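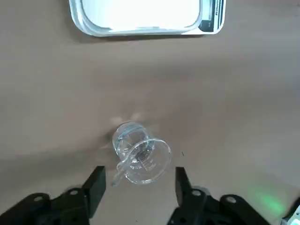 How to Measure with a Glass Measuring Cup, and How to Check That Yours Is Right

By Yu-na Jin
August 14, 2022

Most people who own a glass measuring cup have never checked it. Some cups are off by enough to change a loaf of bread or a batch of jelly. The check takes about ten minutes and needs a kitchen scale, a level surface and cold tap water.

The same steps work for plastic cups. Glass is easier to read through and doesn't hold on to oil or color from tomato sauce, so it's what I use for anything liquid.

What you need

A clear measuring cup with a pouring lip
A digital scale that reads in grams
A flat tray or shallow plastic lid with a rim, to catch drips
A small pitcher of water
A teaspoon or a medicine dropper
A dry dish towel
A fine permanent marker or a strip of tape

Before you start

Check that the table is level. A phone level is good enough. Set it down once lengthwise and once across. If the table leans, fold a piece of paper and put it under a leg, or move to the counter. Water in a cup on a sloped surface will sit higher on one side, and you'll get a different number depending on which side you read.

Wash the cup with dish soap and rinse it well. Grease on the inside wall makes water bead up and cling in odd places. Dry it inside and out. A few drops left in the bottom weigh more than you'd think.

Look along the rim for chips while you dry it. Run the towel around the rim and not your bare finger. If the towel snags, hold the cup up to a window and look closely. A chipped cup should go in the trash, wrapped in newspaper.

Checking the cup

1. Put the empty cup on the scale and press tare so the scale reads zero.

2. Pour in water until it is just short of the 500 milliliter line. If your cup is only marked in cups and ounces, use the 2 cup line and read the note further down.

3. Bend down so your eye is even with the line. Don't lift the cup to your face. Your hand will tilt it a little even when you think it's straight.

4. Add water with the teaspoon or dropper until the bottom of the curve touches the line. Water climbs slightly where it meets the glass, so the surface is lower in the middle than at the edges. Read the low part.

5. Read the scale. One milliliter of water weighs very close to one gram, so at the 500 line you want to see 500 grams.

6. Write the number down. Empty the cup, dry it, and do the whole thing again. Two readings within a couple of grams of each other mean you can trust them. If they're far apart, do a third.

A difference of five grams or less is fine for home cooking. At ten or more I'd mark the correct level myself. Set the cup back on the scale, tare, add water until the scale says 500, and put a thin line of marker on the outside of the glass. Marker comes off in the dishwasher, so tape lasts longer if you hand wash.

A note on cups and ounces

A US cup is 236.6 milliliters, so two cups of water should weigh around 473 grams. Some cups sold for nutrition labeling or the metric market use 240 or 250 milliliters. If your reading at the 2 cup line is 480 or 500, the cup probably isn't wrong - it's made to a different standard. Use it with recipes written for the same one.

What I found with mine

I did this with three cups. The oldest is a Brisen that came with the apartment. It read 496 and 497 at the 500 line. The Ellau read 511 both times, and that explained a lot about my pancake batter. The third is a small one with no name on it. It only goes to one cup and came in at 236, so I left it alone.

Everyday measuring

Measure liquids in a liquid cup and dry things in the kind you fill to the top and level with a knife. Flour in a glass cup is hard to level, and tapping it on the table packs it down.

For honey or corn syrup, wipe the inside with a little oil first. Scrape it out with a narrow spatula.

Pour with the lip pointed away from you and a little faster than feels natural. A slow pour runs back under the lip and down the outside.

For more than the cup holds, use a larger pitcher or weigh the liquid. Filling a small cup four times to get 2,000 milliliters adds four small errors together.

Don't take glass from the refrigerator and fill it with boiling water, and don't set a hot cup on a wet counter. Even glass sold as heat resistant can crack. Let it come to room temperature first.

Drying and storing

Tip the cup on its side or upside down on a towel to drain. On its side it dries faster inside, but it can roll, so put the handle down if it has one, or lay it well back from the edge of the table. A tray with a raised rim is a safer spot than a bare tabletop.

Don't nest glass cups tightly. If two get stuck, put cold water in the inner one, stand the outer one in warm water for a minute, and twist gently. Store them with a paper towel between.

I repeat the check when I buy a new cup or a new scale. The glass doesn't change, but the printed lines wear off, and a scale with a weak battery can drift.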